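Shapes, a board, and a very long December

Quick one tonight, kettle is on and I have maybe half an hour before someone wakes up.

So the shape set. I said in the last post I'd write it up once it was done and it is mostly done, apart from the bits that aren't. Started it because the little one got obsessed with the sorting tray at the library in Fallport and cried all the way to the car when we had to leave it. All the way. So I thought, fine, I have a printer, how hard can it be.

Medium hard.

First batch was too small. I drew them at a size that looked good on screen and then they came off the bed and I could have lost the whole lot down the back of the couch. Scaled up, tried again. Second batch fine, except I'd left the corners sharp on the star, and a sharp plastic star under a bare foot at 6 in the morning is not something I want to repeat. Went back in and rounded the points off. Much better. If you take one thing from this post let it be that, round your points.

The file folder is a mess by the way. I have one called star_final and one called star_final_use_this and I printed the wrong one once. Will clean up and share when I get a minute, people have asked.

Colors were whatever I had. The red is the end of a spool of Mastell I bought ages ago for a plant pot. Green is from the same order, a bit too bright for my taste but kids don't care. The yellow one came out more orange than the listing made it look, somewhere between egg yolk and school bus, and I was going to send it back and then kind of fell for it. Kept it.

Then the board. I wanted something plain to set them out on, because on a patterned surface the whole thing turns into visual soup. Tried a tea towel (slid everywhere). Tried a baking sheet (the noise!!). Then I remembered the offcut from the Yurt shelf, the pale one with the swirly grain that was too pretty to throw out and too short to be a shelf. Sanded it, rubbed the edges down, done. Best part of the project and it took one evening.

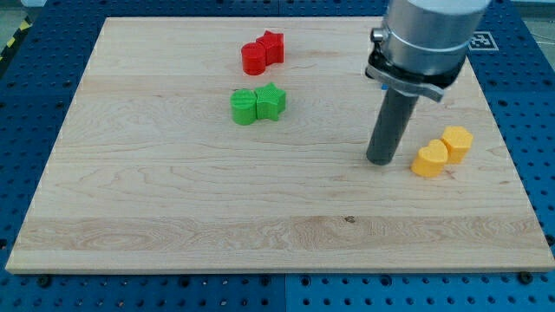 Two of each color. The heart is my favorite.

The layer lines show on the sides and I'm leaving them. I did go down the sanding rabbit hole for one cylinder, wet paper, three grits, the works, and at the end it looked dull and sort of chalky and felt worse in the hand. The lines are nice to run a fingernail along. My friend Ilgın Çınar teaches the small ones and she told me to leave them rough too, her kids like something to feel. So there you go, expert opinion, I'm off the hook.

How we play it so far. I put out the pairs by color, then mix them up and we put them back. That's the easy game. Harder game is closing your eyes and working out by touch which one you've got. Cylinder is a giveaway. Star is a giveaway. The heart and the flowery one are closer than you'd think, specially if you grab them from the top, and I have been beaten at this by a person who can't do up her own shoes.

We also do one where you hide a piece and the other person says whats missing. She hides them in the same place every time. I act amazed.

Things I'd change. The star wants to be a touch taller, it gets lost next to the cylinder. I'd like a blue pair and maybe a purple. And I need a bag or a box, because right now they live in a mixing bowl and I keep needing the bowl. Saw a nice drawstring one on the Stavari site but the shipping was more than the bag so I'll probably sew something out of the old curtains. Famous last words.

Somebody emailed to ask if I sell these. No! I can barely keep up with the ones for my own house. Also not safe for babies, they're chunky but not that chunky, and I haven't tested them for anything. Ours get played with while I'm sitting right there.

Oh and the board. A few of you will want to know about the finish. Nothing on it yet, just bare wood. I have a tin of wax somewhere but I want to try it on a scrap first in case it goes yellow on me, the pale color is the whole point. If anyone has used a wax that stays pale, please leave a comment, I read them all even when I'm terrible at answering.

Next post is either the curtain bag or the soup I keep promising. Probably the soup. There's squash on the counter looking at me and it won't last.

Ok, I hear feet. Night all.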